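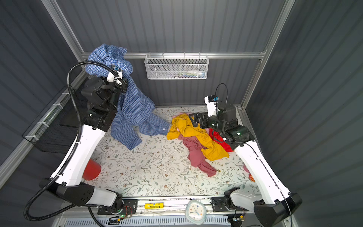

Garnitz, the clothing reuse service based in Mustia, has changed the order in which it sorts and folds incoming garments. From this week, long-sleeved shirts with a full button front are taken out of the mixed pile first and handled separately, and everything else stays where it is until the shirts are done. The old method worked from the top of the pile down, whatever happened to be there. A blue-and-white checked shirt held up by one point still has its hem and a sleeve spread over the floral mat, and the mustard-yellow, dusty pink and red garments lying together beside it need to be kept clear while it is opened out. Under the new procedure the shirt is lowered on to a free part of the mat before anything in the pile is touched.

The change follows a trial on a batch of 700 garments in the spring. Garnitz recorded the handling time for each garment type and the number of pieces returned for refolding. Button-front shirts took longest and made up the largest share of the returns. Knitted tops and T-shirts gave little trouble under either method and the procedure for them is unchanged.

Thilini Haque, who manages sorting at the Mustia site, wrote the new procedure. "Most of the lost time was in finding the collar," she said. "If the shirt is still tangled up with three other things, you find a cuff, follow it, and end up holding the wrong garment. Once it is on its own the collar and the placket are fairly easy to locate, and the rest of the fold depends on those."
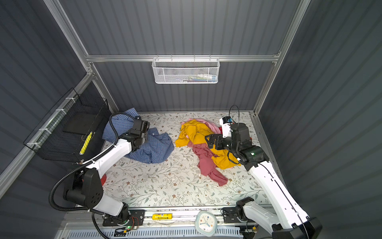 The procedure sets out a fixed sequence. The shirt is separated from the pile and laid down, then spread until the main folds have opened. The collar is located first and the button placket followed from it towards the hem. The shirt is then lifted at 2 points, given a single shake and put down with the front facing upwards. Sleeves are brought out to the sides and checked at the cuff for missing buttons. Only after that is the shirt folded, sleeves inwards, sides to the middle, and hem up to the collar.

Buttons are now dealt with before folding. Previously the top button was fastened at the packing stage, which meant that a missing button was often found on a shirt that had already been folded, and the work had to be repeated. The top button and one further down the front are now fastened while the shirt is flat. Garnitz tested fastening every button and dropped the idea, as the improvement in the finished fold was too small to justify the extra handling.

Checked and striped cloth has its own note in the procedure. The pattern can be used as a guide for the side folds, with the fold line kept parallel to the nearest vertical line in the check. On plain cloth the folding point is taken from the shoulder seam instead. Haque said the note had been added at the request of the packing staff, who had been doing it that way for some time.

Small items that turn up among the clothes are put aside and do not go back into the pile. The mat must be clear for the full width of an opened shirt, sleeves included, and baskets are to be kept off it. Patterned mats remain in use. Haque had considered a plain surface, on which a pale button is easier to see if it comes off, but the existing mats are in good condition and will not be replaced this year.

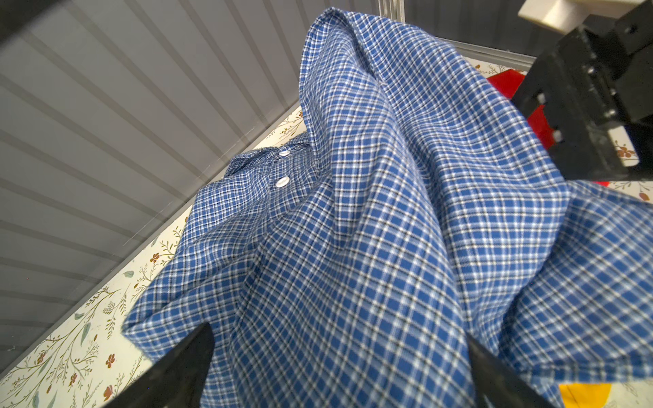

Garments waiting for a second inspection will be held for no more than 40 hours before they are either packed or sent for fibre recycling. The previous limit was a full working week. Marks on the collar and inner cuff remain the most common reason for a second inspection, followed by loose placket stitching. Loose labels are trimmed at the same stage and are not counted as a fault.

Packed shirts leave Mustia for the Hettiarachchi warehouse, where they are graded by size and cloth weight. The warehouse has asked for the collar to face the open side of the box so that the size label can be read without lifting the shirt out. That requirement has been written into the procedure and applies to all adult sizes. Children's shirts are still packed flat, in layers, with a sheet of paper between each.

The written procedure is available at the Mustia site and will be issued to the smaller Filtidano depot in October. Filtidano handles mainly coats and bedding, and its staff will receive the shirt section alone. A section on knitwear is being drafted and has no publication date.

Households do not need to change how they hand in clothing. Garnitz asks that items are dry and that pockets are emptied. Shirts may be handed in buttoned or unbuttoned, and ironing is not required.

Last updated: August 22, 2026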